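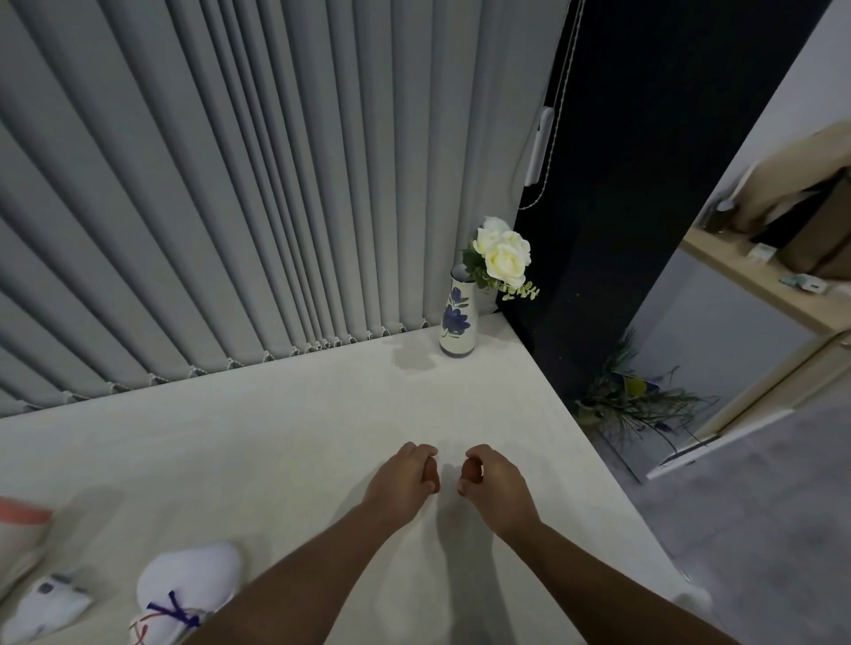
Hands over a white tabletop.

ZORVILLE – Biathlete Ludmila Vrabec has been cleared to race again after an appeals panel threw out her four-month suspension, her club said in a statement on 19 August 2022.

Vrabec was suspended over a missed paperwork deadline, not a failed test. The national federation said she did not file her whereabouts form on time before a training camp in Skoltach. She said she filed it, twice, and that the online system logged her out both times.

The panel sided with her. Its ruling, 4 pages long, says the federation "could not show that the form was not sent" and should have called the athlete before opening a case.

"I lost most of my summer to this," Vrabec told reporters outside the club office. "No camp, no range time with the team, no pay from the squad. I would like somebody to say sorry. So far, no one has."

Federation spokesman Ruaridh Menzies said the body accepts the decision and will not take it further. Asked about an apology, he said he would "pass that on." He would not say if the filing system is going to be replaced.

Her coach, Štěpánka Skála, was less polite. She said the club had sent screenshots to the federation in the first week and heard nothing back untill the suspension was already public.

"We had the error page. We had the time on it. They had all of it," Skála said.

The club put its legal costs at 1,584 euros and wants them paid back. A hearing on costs has not been set.

Vrabec, who finished second in the pursuit at Ahonen last winter, trained alone during the ban, mostly on roller skis on the public road north of town. Shooting was the problem. Suspended athletes can't use the federation range, so she dry fired at home and drove to a private club when she could get a lane.

She can now enter the summer roller-ski meet at Wustunent, where the entry list has been reopened for her. Organizer Blažena Mikuš said 200 athletes are signed up and a late bib is "no trouble at all." The women's sprint goes first, the pursuit a day later.

Fanni Antal, who took Vrabec's place on the squad, keeps her spot for now. Selectors will look at the team again after Wustunent – both women are expected to start.

Antal said she had texted her teamate after the ruling. "I want her back. The relay is better with her in it."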